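Grip pads on hand-held collection tool moved to 500-cycle check

UVBRIDGE - Joltura has changed the maintenance schedule for the two-finger hand-held grippers it uses to record household clean-up tasks, after operators at its Purnton site reported slipping on thin film packaging.

Under the new schedule, the blue pads on the inner faces of the fingers are inspected every 500 open-close cycles. The old interval was 3,000 cycles and was written for work with boxes, cups and other rigid items. Snack wrappers and other light film put a different load on the pad, according to the service note issued in June. The material folds, the fingers close almost fully, and most of the contact is made by the top few ribs.

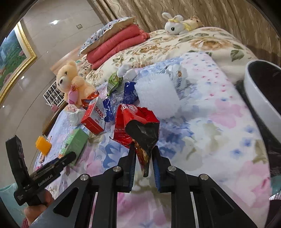
A gripper closing on the lower end of an opened snack wrapper. Four silver pivot bolts are visible on the linkages.

Tomoyo Katayama, who maintains the tools at Purnton, said the first complaints pointed to the linkage. Play in the pivots lets one finger lead the other, and a thin item can then slide out sideways. She checked the pivots on the affected unit and found them within limits. The pads were glazed near the tip.

"You can feel it with a thumbnail," Katayama said. "The ribs are still there but the edges are gone. On a carton it makes no difference at all. On film it does."

The unit had logged 403 cycles on wrappers when it was pulled from use. The pads were replaced as a pair, and the closed position was set again with a feeler gauge at the base and at the tip. Katayama said a single new pad should not be fitted opposite a worn one, as the difference in thickness shifts the closing point off center.

The revised procedure takes one person 57 minutes per tool. It covers pad removal, cleaning of the finger faces, fitting, the gap check and a short grip trial on mixed packaging laid out on bedding. Soft surfaces are specified for the trial. A bed gives way under the fingertips, so the operator has to pick the item up from above with little support behind it. 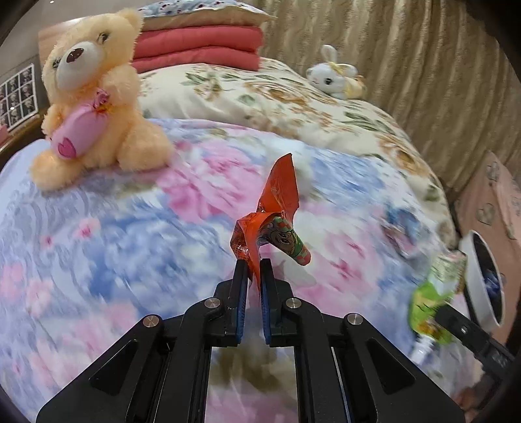 Crumpled orange-red wrapper held between the tips of the jaws, above a printed bed sheet.

Pivot bolts stay on their existing interval. The note adds one instruction for them: check for side play with the fingers half open, and do not tighten a bolt to correct a pad fault.

Replacement pads are held at the Zamora store and ship in pairs. Sites with tools past the new limit have been told to inspect them before the Saturday session.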